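How we set up a randomised counter-clearing task in simulation, and how we score it

Written up by Svenja Hollmann for the Stesa notes pages. Last revised 22/03/2025.

Several people have written in asking how we build the scenes for our generalisation tests, so I've finally sat down with a pot of tea to put the whole recipe in one place. It's a bit long, I'm afraid, but none of it is difficult, and if you already have a simulator with a two-armed robot in it you should be able to get through the lot in an afternoon or so (the waiting takes longer than the typing!).

The question we wanted to answer was a simple one. If you teach a grasping policy in one set of rooms and then put it in a room it has never met, with strange colours on the walls and objects that have no business being together, how much of what it learnt comes along with it? We call the scene generator Tresesgate, after the building where we wrote the first version, and the policy we test with it is Lawal.

What you need before you start

A simulator that lets you swap materials while it's running, a robot model with a camera at head height and one on each wrist, and a folder of object meshes. Ours has 144 objects in it, a real jumble of kitchen things, toys and ornaments. Please don't be tempted to tidy yours. We did once, and the scores went up very nicely and meant nothing at all.

Step 1. Build the room

Start with the fixed parts: a long counter, a doorway, a wall or two to hang things on. Then let the generator choose the colours and textures. We let it be as garish as it likes, so you'll get stone worktops next to bright red walls, and after a week or two you stop wincing. Put the robot up against the counter and check the head camera before doing anything else.

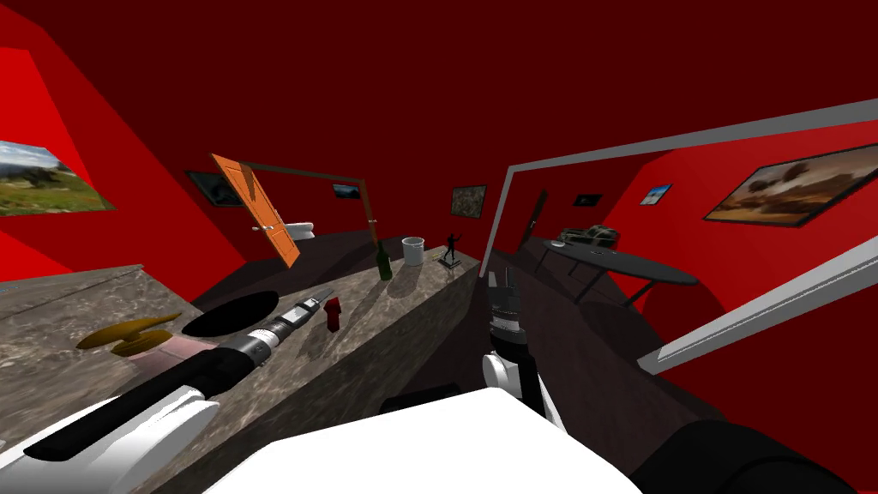 While you're in the head view, move each arm slowly through its reach and watch for places where it passes through the furniture. Collision shapes are often a little simpler than the shapes you see, and a gap of a couple of centimetres between the two is enough to spoil a grasp later on. I keep the collision shapes switched on as a coloured overlay for this part and then switch them off again before recording.

Step 2. Scatter the objects

Drop the objects from just above the surface and let the physics settle for 200 simulation steps. We used to place them exactly, upright and neatly spaced, and Lawal got very good at upright, neatly spaced objects and rather hopeless at everything else. If something rolls off, leave it wherever it ends up, provided it's still inside the room. Save the random seed with the scene file, too. I can't tell you how many evenings I've lost trying to get back to an arrangement I hadn't saved.

Step 3. Check the wrist cameras

The wrist cameras do most of the work once the hand is close, and they're also the ones people forget about. The picture swings about as the wrist turns, and the fingers take up a fair bit of the lower part of it.

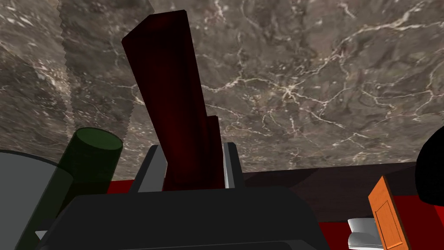
We train with the wrist view turned by a random amount, up to 20 degrees either way, and that one change helped more than any amount of fiddling with the network. We also leave the fingers in. An earlier version masked them out with a plain grey patch, and the policy then had no way of judging how wide they were open except by the joint readings, which come in slightly behind the pictures.

Do look at a few views with the fingers apart as well as a few with something between them, and look at them full size. Texture edges that seem perfectly smooth from the head camera can turn quite jagged up close.

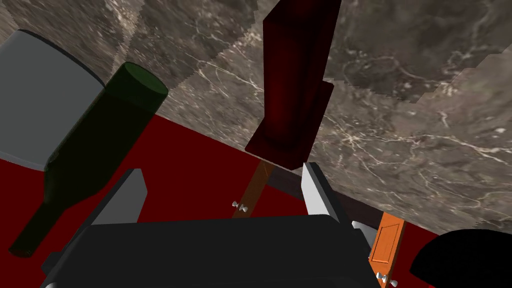
Step 4. Run the trials

Run every scene 2 times with the same seed, once with the textures the policy was trained on and once with new ones. Keep the object positions the same for both, otherwise you won't know which change you're measuring. We log the joint positions, all the camera streams and the contact forces at the fingers, and we store them through Skondumier, our little logging tool, which has been running without much fuss since last July.
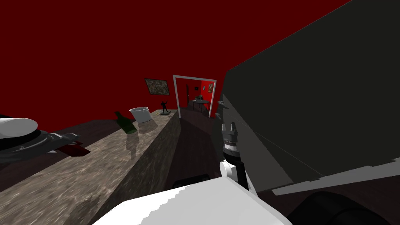 Scoring is done from the log first and by eye second. The log will tell you that an object has moved, but it's poor at telling you whether it has moved in a way you'd be happy with. A bottle lying on its side on the counter, like the dark green one near the white pot, gets the same mark from the contact forces as one standing up, so we read the object's tilt from the simulator and record it in a separate column. We don't count a tipped object as a failure unless the task said to keep it upright. You may want to be stricter than that, and it's only one line in the scoring file.

Step 5. Compare the two sets

Subtract the new-texture score from the familiar one, scene by scene, and plot the differences before you average anything. With Lawal the drop was small for most scenes and large for a handful, and the handful nearly all had dark objects against a dark background. We'd have missed that completely in a single average. If your plot has a long tail like ours, open the wrist recordings for those scenes first, and make a note of the moment the hand begins to slow down.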